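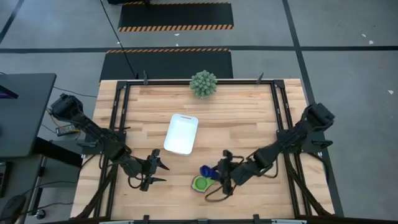
Can a machine tidy up yet?

At the October open evening in Binddale, the question we heard most from visitors was a simple one: when will a robot clean my kitchen? I promised to write something for the newsletter, so I try to answer as fairly as I can.

The short answer is that a robot can do a small piece of the work, on a good day, when the table is well prepared. Putting small things from a table into a white plastic tray is a chore that a child learns very early and then refuses to do. For two arms with two fingers each it is still a serious job. A flat round dish lies close to the wood and gives the fingers little to hold. If a second object rests on its edge, the arm must decide which one to take first, and a wrong choice pushes both of them away.

Glossy surfaces are another difficulty. A shiny blue piece looks different from every side, and a pale rim that lets the light through can be hard to separate from the table under it. People solve this with the fingertips, without thinking. Most grippers feel very little, so they depend on the eyes.

Mhairi Gunn, who worked for many years on the packing line at Betelow before she joined us, is not easily impressed. She told me that on her line a person was expected to clear a tray in 4 seconds and to talk with the neighbor at the same time. Our best time for a tray in October was 28 seconds, and nobody was talking. She also said that speed is not what she would ask for first. She would ask that the machine notices when it has dropped something. I agree with her. At present ours often continues to the tray with empty fingers and opens them there very politely.

In the shops the picture is more mixed. Clellari has 2 stations where arms sort parts, and they run through the night, but the parts always arrive in the same position. A home is never like this. The cup is on its side, the plant has moved, somebody left a spoon.

So my opinion is this. Sorting and putting away on a flat table will come first, and folding and washing will need much longer. I would not yet sell my dishwasher — and I would still load it myself.

The table task continues through the winter. If you have small kitchen things you no longer need, especially flat ones, please leave them in the box marked Baxter by the entrance. Lids are very welcome. Glass we cannot take.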